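From: Lemlem Abera
To: pardale-users
Subject: Re: [pardale-users] Box pose jumps between frames in sim
Time: 16:42

On behalf of the Admasu group, Sivaprasad Varma wrote:

> We moved our pick cell model over to Pardale 3 in May and the box pose
> estimate is no longer stable. The position is fine, but the yaw flips
> by 180 degrees every so often, and when it does the planner throws away
> its path and starts again. In a run of 104 frames I had 17 flips. The
> old release gave me none with the same scene file.
>
> Is this the renderer, or has the fitting changed? I have tried turning
> the shadow quality up and down and it makes no difference that I can see.

Hello Sivaprasad,

It is the fitting. The renderer was left alone in this release apart from a fix to texture loading, which you are not using.

The old code kept the last accepted pose and started each new fit from it. The new code starts fresh every frame, which recovers better after a box has been out of view but has no memory of which way round the box was. A plain box looks the same after half a turn, so both answers score nearly the same and small changes in shading decide between them.

I set up a plain yellow box on a grey ground to check this, with the near side running out of the bottom of the view. The front face is brighter than the top, so the front edge is easy to find. The back edge is harder, as it sits against a dark band of shadow.

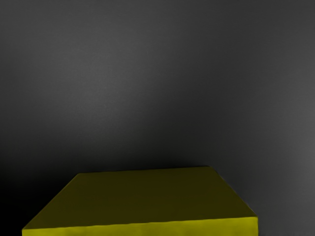
Can the planner be told that the two yaw values mean the same thing?

The symmetry setting in the object file does this: set it to 2 about the vertical axis, and any pose half a turn away is folded back on to the nearest one before the planner sees it.

Please note that the setting is read once at start-up. Reloading the object file from the Lornen panel does not pick it up, so you need to restart the node. Hamdia Kumsa has a patch for that, but it is still waiting for review.

If you really do need to know which end is which, the symmetry setting is the wrong tool. Put the old behaviour back with keep_last_pose and set the timeout to 9 frames or so – any longer and the tracker hangs on to a box that has gone. Dagim Zeleke's team runs it that way on the Plemerex line and they have not reported flips.

One more thing to check on your side. If the replanning threshold is still at its default, even a small yaw change will trigger a new path. You can raise it separately from all of the above.

Could you send me your object file and the log from the bad run? I would like to add it to the regression tests before the next point release.

Regards,
Lemlem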